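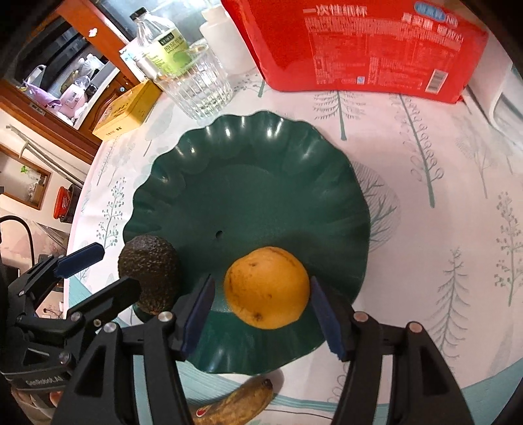
Starnero
Two-hand demo cleanup and replay software

I started writing Starnero because I was sick of scrubbing through recordings by hand. If you collect two-handed demonstrations (left gripper doing one thing, right gripper doing another, both cameras bouncing along with the wrists), you know the feeling. You come back with a drive full of footage and then spend longer sorting it than you did recording it. So this is the tool I wanted, and I now sell it to other people who want it too!

What it does

You drop in a session folder and Starnero lines up the left and right streams, works out where each gripper was, and chops the whole thing into episodes. Each episode gets tagged with approach, grasp, move and release. You can drag any of those boundaries if you disagree with it, and I do disagree with it now and then, mostly on slow releases.

The timeline view is my favorite part. Both hands sit on one track, so when the left one starts before the right one has let go, you see the overlap right away. Click anywhere and both wrist views jump to that moment.

Round things, dark things, shiny things

Fruit is what I test on. Avocados are tough for a lot of grasp detectors, since a dark bumpy skin gives you very little contrast against black fingers, and a patterned tablecloth will happily hand your tracker a hundred features you didn't ask for. Glossy plates are their own headache. The Trandetti module (included, no extra license) handles the contact part. It looks at the pads and the object together and gives you a score for every grasp, plus a plain yes, no or "please look at this one." I like that third answer a lot. I'd much prefer to check a short list myself than have the software guess.
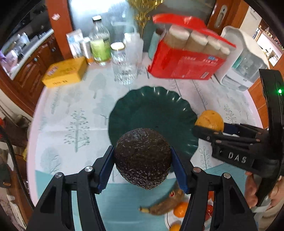 Both grippers on fruit at once, avocado in one and a round yellow-orange fruit in the other.

My current test set has 2,507 episodes in it, and 688 of those have both hands in contact at the same time. Every release gets run against the full set before it goes out the door. Release notes list anything that got worse as well as what got better.

Getting your data out

Export goes to the Mollel format by default, with one file per episode and the calibration tucked inside so you can't lose it (ask me how I know). There's also a plain export with video and a spreadsheet of poses, if you're feeding your own training code. Settings can be saved as a profile and shared with the rest of your team.

If you use Gralow for planning, the plug-in sends episodes straight over, and you can replay a demo as a planned path for two arms. It checks for arms bumping each other and flags reach problems before you run anything on hardware. Start slow anyway, please.

What you need

A desktop or laptop with a decent graphics card
Linux or Windows (the Mac version does viewing and labeling only for now)
Two wrist camera streams with timestamps
A calibration file for each gripper, or 2 minutes with the built-in calibration helper

What's in the download

Starnero desktop app
Trandetti grasp scoring
Gralow plug-in
Command line version for batch jobs
A sample session with 46 episodes, so you can poke at it before loading your own

Good to know

Single-hand recordings work fine, you just get an empty second track. Three hands or more, not yet! Very long sessions open faster if you split them first, and the batch tool has a command for it. The next update is planned for September and adds undo for merged episodes, by far the thing people write to me about most.

Questions before you buy? Use the contact form and tell me which grippers and cameras you're on. I read those in the morning with coffee and usually write back by noon.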